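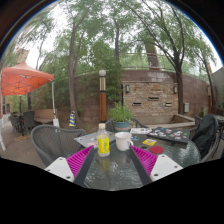

Aishwarya Bhat clears tables for a living, or at least thinks about clearing them. She leads manipulation work at Flindari, a small company that wants a machine to do the end-of-day reset in cafés and shared workplaces: cups to the wash-up, rubbish to the bin, everything else left alone. The last part of that sentence takes up most of her week.

"People ask whether it can pick up a mug," she says. "Yes. It could pick up a mug when I started. Ask me whether it can pick up a mug outdoors, on a glass table, at four in the afternoon, next to somebody's laptop. Then we have something to talk about."

Glass is the subject she returns to most often over our two conversations. A depth camera that measures distance with projected light expects the light to come back from the surface it struck. Textured glass scatters some of it, passes some through to whatever is underneath and reflects the rest from the sky. The table then appears in the data as a patchy surface with holes in it, or as a surface several centimetres lower than it is. A planner that believes the second version will drive the fingers into the tabletop.

Flindari's current approach relies less on depth and more on colour images from the wrist, with policies trained on recorded human handling. The person doing the recording uses the same style of two-finger gripper the machine will use, so the view and the contact geometry roughly match. Bhat regards this as the most useful change in her field in years, and is careful about what it buys.

"You get behaviour on glass without having to model glass. The reflections are in the training images, so the policy has seen a bottle with a yellow smear of itself running down the table, and it has seen that the person closes on the bottle and leaves the smear. What you don't get is a guarantee. If the sun comes in at an angle we never recorded, I can't tell you in advance what will happen."

A clear bottle is harder than a mug, she says, though the label helps. With the label facing the camera, the system has an opaque band to aim for. With the label peeled, or the bottle turned so only bare plastic shows, its success rate drops sharply. A full bottle and an empty one look much the same and need different grip force. Too light and a full one slips; too firm and an empty one crumples and springs out sideways.

The mug is nearly routine. The fingers can take the rim, the body or the handle. The open question there is contents. "There's no good way to know from a metre away if there's coffee in it. We tilt the camera over the top and look. That adds 8 seconds per cup, and the café owner who is watching thinks the thing has crashed."

I put it to her that a person resetting a patio would be done before the machine had inspected its second cup. She doesn't argue. Flindari's internal test is a table with 10 loose items, a mix of drinkware, rubbish and belongings. An experienced worker finishes in less than a minute. The best run by the machine in February took about 50 minutes for a row of such tables that a person would do in a quarter of that time, and a staff member stepped in twice.

"Speed will come down. I'm not worried about speed," she says. "I'm worried about the coaster."

The coaster is shorthand in her group for anything thin and flat. Two rigid fingers meeting in the middle can't get under a disc lying flush on glass. A person slides it to the edge of the table with one fingertip and catches it with a thumb. The machine can do that too, in principle, but sliding is a motion in which a small error in height produces either no contact or far too much. Cards and single sheets of paper are worse. A breeze moves them between the look and the reach.

Then there is the matter of what should be touched at all. A laptop covered in stickers belongs to somebody. A plain one may belong to the venue. A jacket over a chair back means the seat is taken, which any waiter knows and which had to be taught to the software as a rule, then unlearned in part when it began refusing to clear tables with lost property beside them.

Tuulikki Kettunen takes a less patient view. She managed operations for Arater, a catering contractor, and now advises sites that are thinking about buying equipment. She has sat through demonstrations of several clearing machines, including an early Flindari unit and a wheeled system called the Jivilero, and has so far recommended none of them for outdoor use.

"The demonstration is always indoors, on a matte table, with four white cups," she says. "My sites have pavers, umbrellas, chairs left at every angle and wet tabletops. The arm is maybe a third of the problem. It has to get to the table first."

Chairs are the item she raises with every vendor. A patio chair pushed back at an angle can block the only approach a wheeled base has. Woven chairs are light enough to nudge, but nudging furniture in public raises a safety question that most vendors would prefer to leave for later. Kettunen's advice to clients is to look first at a fixed station indoors, where trays arrive in a known place and a machine sorts them. She considers that work close to ready and worth paying for. Roaming table service she puts "a good way off, and I won't give you a year."

Bhat's disagreement with this is narrower than I had expected. She accepts the point about the base and would gladly sell a fixed station. Where she parts company is on the value of difficult recordings. Her group records outdoors on purpose, on cluttered tables with personal things left where they are, because a policy trained only on tidy ones learns that anything on a table is there to be taken.

"A tidy table teaches it to grab. A messy one teaches it to choose," she says. She stops, and asks for that to be followed by a qualification. "It chooses correctly most of the time. For a laptop, most of the time is no good. Until I can put a proper figure on that, a person stays within reach of the stop button."

Kettunen, told of this, says it is the first thing from a vendor this year that she would repeat to a client. She still wouldn't buy one.

Posted 27 February 2023

Search this site
Enter keywords
Go

Comments (3)

kettler_fan
We had a trial unit at work, different maker. It was fine with mugs. It would not go near a teaspoon on a saucer. Did you ask either of them about cutlery?

Moira D.
Eight seconds to look in a cup! I clear a patio on weekends and I just pick it up, you can feel if there's anything in it. Surely a weight sensor would do the same job?

rpatel
@Moira D. It can feel the weight, but only once it has lifted the cup, and by then a bad grip has already tipped it. Agree it seems slow though. The bit about wind and paper matches what I've seen.

We use cookies to remember your settings and measure visits. By continuing to browse you agree to our cookie policy. Accept | Manage settings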